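3.2 Sheet tension and surface temperature

The second part of the study dealt with the bottom sheet. Earlier work on bedding and sleep comfort has mostly treated the sheet as a thin, uniform layer with a fixed thermal resistance. In household use this assumption is weak. A fitted sheet is pulled tight at the corners and is slack near the middle, and each slack area holds a small volume of air between the fabric and the mattress cover. We asked whether this air changes the rate at which the surface warms under a sleeper.

Participants were recruited in Potdale and Chisholm through local notice boards. Of the 21 households that agreed to take part, 16 returned complete records and were kept for analysis. Each household used its own mattress and its own sheets. We did not supply bedding, as a change of fabric would have altered the habits we wished to record. Fiber content was taken from the care label where one was present and was otherwise entered as unknown.

Surface temperature was logged at three points on the centerline of the bed: shoulder, hip and calf. Loggers were placed on top of the sheet and held with cotton tape. A fourth logger, kept on a bedside surface at mattress height, gave the room value. Readings from the first ten minutes after a sleeper lay down were discarded – the sensors move during this period and the contact is poor. In total, 254 nights entered the model.

Slackness was graded by hand. The observer pinched the sheet at each logger point, lifted it until resistance was felt, and noted the height of the lift. Values were then averaged over the three points. The method is crude, and two observers grading the same bed did not always agree at the calf point, where loose fabric tends to gather during the night. Decha Ratanaporn graded all beds in Chisholm; the Potdale beds were shared between two observers, and a term for observer was included in the model for this reason.

The slack sheets warmed more slowly at the hip than the tight ones. The effect at the shoulder was in the same direction but smaller, and no effect was found at the calf. Adding room temperature to the model reduced the hip effect but did not remove it. Mattress age and fiber content made no clear difference, although the second of these was unknown for several households and should be read with care.

Items left on the bed during the day were not controlled. Clothing and other cloth lying on a sheet can press it flat in one area and leave it loose in the next, and a bed graded in the afternoon may differ from the same bed at night. Figure 4 shows a fitted sheet with light wrinkling and clothing on the bed. 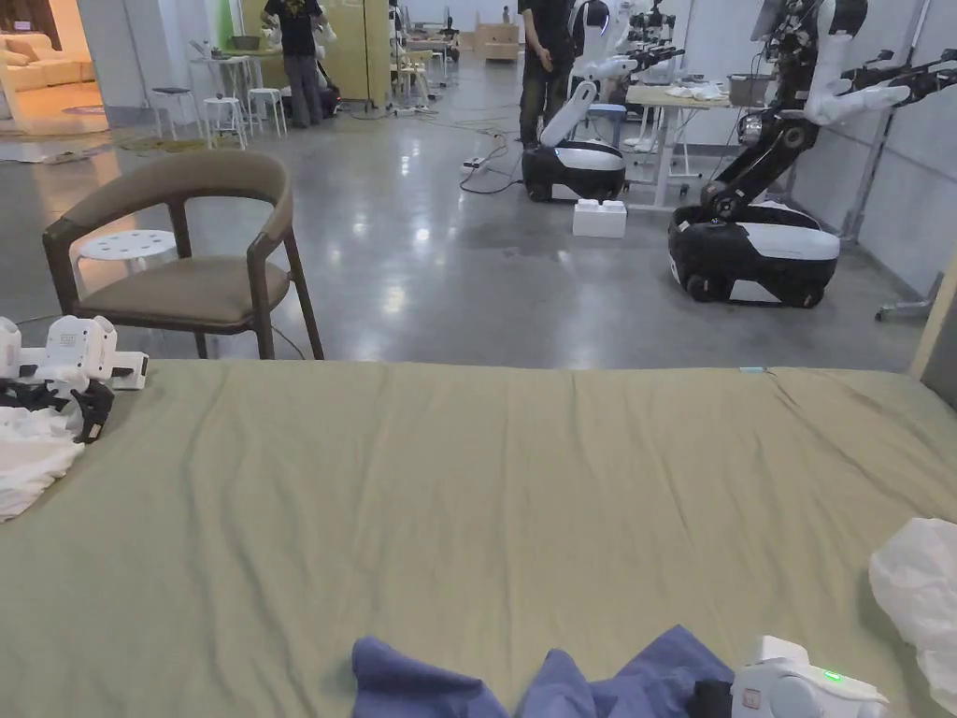 Figure 4. Slightly wrinkled olive-green fitted sheet on a mattress, with a folded navy-blue garment and a crumpled white cloth.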